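Section 4. Setting up the tin station

Tranetero bench arm, Wernesside packing room
Staff copy, revised 6/12/21

Read this section before you switch anything on. The supplier's booklet says the arm "frees the team for better work". It doesn't say what the work is, and neither did the people who ordered it, so this guide sticks to what the person on shift has to do.

4.1 Before the shift

1. Clear the table. Cups, tape guns and paperwork go on the shelf by the door.

2. Put the red pad flat on the table with its long side pointing away from you. The pad is the drop point. The arm has been taught where it should be and will not go looking for it.

3. Check the finger pads for grease and label glue. Wipe with a dry cloth.

4. Turn the key to Ready and wait for the self-check to finish. It takes 90 seconds. Pressing Start early makes it begin again.

Note: The Prarnovero screen may show "Pad found" when the pad has been knocked out of line. Look at the pad yourself.

4.2 Running tins

1. Stand one tin upright on the table, short of the pad, with clear space between the two.

2. Set the speed to 2. Higher settings are locked until the February review. Please don't ask the shift lead for the code.

3. Press Start and step back behind the yellow line.

4. Watch the first grip of every batch. A small lean is allowed as the fingers close. If the tin goes over, press Stop, stand it up by hand and start again from step 1.

5. Once the tin is on the pad and the fingers have opened, check the label for scuffs and take the tin away.

CAUTION: Keep your hands out of the space between the fingers whenever the key is at Ready, even if the arm is still. It can be still for some time before it moves.

CAUTION: Do not steady a tin while the arm is gripping it. Everyone who used to pack by hand will want to.

4.3 What this changes for you

The old bench had two packers who talked to each other. The new one has one person, who sets out tins and watches. Management calls this lighter work. It is lighter on the wrists, and several of us find it harder on the eyes and the patience. Take your screen break even when the arm is keeping up.

The arm's log records 2,505 as a full week's target. That figure came from the Pickering site, where the tins are round. Ours have flat sides and rounded corners and need to be set square to the fingers, so do not let anyone hold you to it. Write your own stops in the paper book, with the cause. The log puts every stop down as "operator", including its own faults.

4.4 If it stops

Fingers closed on nothing: press Stop, then Open. Move the tin back to its start point.

Tin held and arm not moving: do not pull the tin out. Press Stop, put a hand under the tin without touching the fingers, and have a second person press Open.

Screen reads 100 per cent but the tin is not on the pad: believe the pad. Write it in the book.
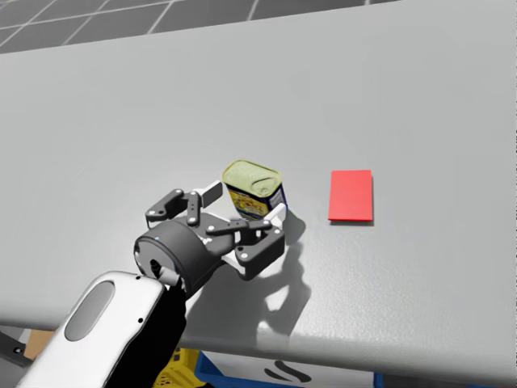
Leave the key at Off when you go on break, and take it with you. The next person starts again from 4.1, including the self-check, however long the queue is.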